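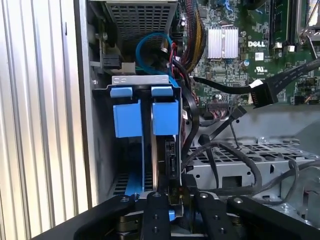 *A hard drive in its blue carrier, partway into the bay of a desktop tower.*

# Lettings and Sales Coordinator, Tiltmont Homes (Gostside office)

We're looking for somebody who likes houses, likes people and doesn't mind a ringing phone. If you've ever spent an evening looking at floor plans of places you had no intention of buying, you'll fit in very well!

Tiltmont Homes is a small estate agency covering Gostside, Bodness and the villages in between. We sell houses and we let them, and at the moment we look after over 200 rented homes for local landlords. It's been a busy year. Buyers who'd been sitting on their hands since last autumn have started booking viewings again, and plenty of owners want a straight answer about what their place is worth. We need another pair of hands before October, when the student lets in Bodness come up for renewal and everything happens in the same fortnight.

## What you'd be doing

You'd be the first person most of our customers speak to. On a normal day that means booking viewings, chasing references, ringing solicitors to find out where the searches have got to (you'll get to know their hold music), and keeping sellers up to date even when there isn't much to tell them. You'd write property descriptions too - plain ones, please, we're trying to get through a whole year without "deceptively spacious".

You'd also go out. Expect a few check-ins and check-outs each week, some accompanied viewings, and the odd valuation alongside Reiko Noguchi, who runs the sales side and knows every street in Gostside. She's a brilliant person to learn from and very generous with her time.

## What we'd like from you

- A friendly, clear manner on the phone and in writing
- Good record keeping, especially with deposits and keys
- A full driving licence (the bus to Bodness is lovely but slow)
- Happy to work every other Saturday, 9.30 until 3, with a weekday off in return

Experience in an agency would be handy, but we've taken people on from shops, schools and a garden centre and they've done wonderfully. We'll pay for your lettings qualification if you haven't got one and give you study time for it during the working week.

## The practical bits

The job is permanent and full time, though we'd gladly talk about a four-day week for the right person. Salary depends on experience and we'll tell you the range when we first speak, so you needn't sit through an interview to find out. There's a pool car for viewings, and holiday goes up after your first 2 years.

You'd be based above the bakery on Lu Street. There are stairs and no lift, so please let us know if that would be a problem - the Bodness office is on the ground floor and the job could be done from there just as well.

## How to apply

Send Reiko a CV and a short letter, no more than 2 sides, telling her about a place you've lived in and how you'd describe it to somebody thinking of moving there. We really do enjoy reading these! You can email it or drop it through the door at Gostside.

We'll meet people as applications come in. The first chat is usually half an hour over a coffee, and after that we'd ask you to spend a paid morning with us, including a viewing or two. If you'd like to talk first, ring the office and ask for Reiko. After 3 is best, when she's normally back at her desk.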